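Saving energy in the workshop and at home

Heating and lighting a workshop takes more power than most people expect, and a good part of it goes out through gaps and idle equipment. The tips below cost little and cut both the bill and the emissions that come with it.

Start with drafts. Hold a strip of tissue near the edges of doors and windows on a windy day and mark the places where it moves. Foam tape is fine for window frames, but a door that is used all day needs a brush strip along the bottom. Check the tape again in February, when it has usually begun to peel.

Replace the bulbs that burn longest first. A 100 watt bulb over a bench can go in favor of an LED with the same light output – look at the lumens on the box, not the watts. 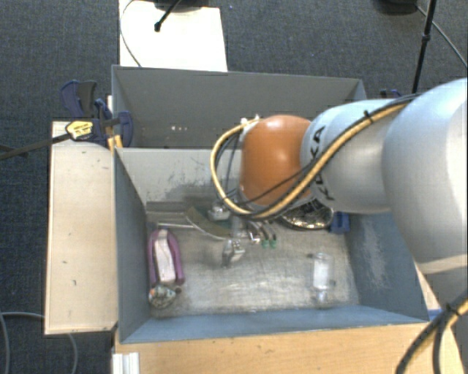 Husen Workshop Services – Energy and Materials Group

Air compressors lose pressure through old hoses and worn couplings. Brush soapy water on each joint and watch for bubbles. Shut the compressor off at the end of the day and drain the tank.

Electric heaters should warm the person, so place a radiant panel near the bench and leave the far corners cool. A 500 watt panel is enough for one seat. Keep it clear of rags, sawdust and solvent cans, and never run it from a light-duty extension cord.

Chargers and radios can share one switched power strip. Turn it off when you lock up.

Save offcuts longer than 5 inches and sort them by thickness. Shorter pieces of untreated wood can go to kindling. Painted or pressure-treated wood must not be burned – take it to the drop-off point at Drivstead with the old paint and batteries.

Write down the meter reading on the first of every month, and keep the sheet next to the fuse box.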